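Etach Personnel Record Retention Module

Part no. 2138
Product line: Siltunlow HR Records
Availability: current customers and new installations

Overview

Etach is an add-on module for the Siltunlow HR Records system. It assigns a retention period to each document in a personnel file, tracks the date on which the period ends, and produces a disposal list for approval. The module does not delete anything without a signed approval from a user holding the Records Approver role.

Most employers keep personnel files in one of two ways. Either everything is kept indefinitely, or a whole file is destroyed a fixed number of years after separation. Both cause trouble when documents in the same file are subject to different rules. Hiring records, payroll records, medical records and eligibility forms each run on their own schedule, and some schedules start at the date of creation while others start at the date of separation. Etach applies the schedule at document level.

Retention schedules

The module ships with 74 document classes. Each class has a default trigger (creation, separation, end of claim, end of benefit plan year) and a default period in months. Both values can be edited by an administrator. Changes are logged with the user name, the old value and the new value, and take effect at the next nightly run.

Default periods are a starting point only. They do not take account of state law, collective agreements or contract terms. Customers should have the schedule reviewed by employment counsel before the module is switched to live mode.

Where a document falls under more than one class, the longer period applies. This behavior cannot be turned off.

Legal holds

A hold can be placed on a single document, a full personnel file, a department or a date range. Documents under hold are removed from the disposal list and marked with the hold number. When a hold is released, the documents return to their original schedule. If the original period has already ended, they appear on the next disposal list with the note "released from hold."

Holds may overlap. A document with two or more holds stays protected until the last one is released. 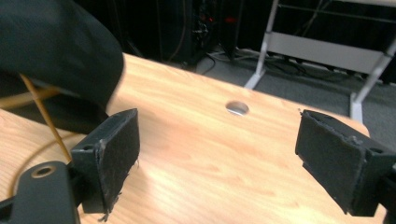

Gripper fingers with worn contact pads, over a wooden tabletop.

Confidential files

Medical and accommodation records are stored in a separate partition with its own access list. Membership in the general HR group does not give access. The same partition can be used for investigation files, although many customers prefer to set up a second one so that the access lists stay apart.

Supervisors see only the documents released to them. The supervisor view leaves out medical records, background check reports and eligibility forms in all configurations.

Employee access requests

Several states give current or former employees the right to inspect their own files. The request screen records the date of the request, the due date, the documents produced and the documents withheld, with a reason code for each. A copy of the exact set produced is kept with the request. Documents named in an open request cannot be disposed of until the request is closed.

Reports

Standard reports are the disposal list, the disposal certificate, the hold register, the schedule change log and the access request register. All reports export to PDF and CSV. The disposal certificate lists document class, employee number, trigger date, end date, approver and method. It does not reproduce document content.

Requirements

Siltunlow HR Records, server or hosted edition
Torres document store, or any store supported by the base system
One administrator account and at least one Records Approver account (the same person may not hold both roles)
233 MB of disk space for the module itself, excluding logs

Scanned paper files must be indexed by class before import. Unindexed scans are accepted but are placed in the Unclassified queue, where no retention period runs.

Setup and training

Installation on a hosted system is carried out by Tudaton, our implementation partner. Server customers can install from the package using the supplied guide. The module starts in review mode, in which disposal lists are generated and disposal itself is disabled. We recommend at least one full list cycle in review mode.

An online training session for administrators is held each Wednesday. Sessions cover class mapping, hold entry and approval. Requests for on-site training and questions on class mapping go to Américo Gouveia, product support.

Licensing

Licensed per installation, billed yearly. Former employees' files do not count toward the headcount limit of the base system. Schedule template updates are issued each February and are included in the license fee. Updates are never applied over edited values; the administrator is shown both and selects one.

The module is a records tool and is not a substitute for legal advice.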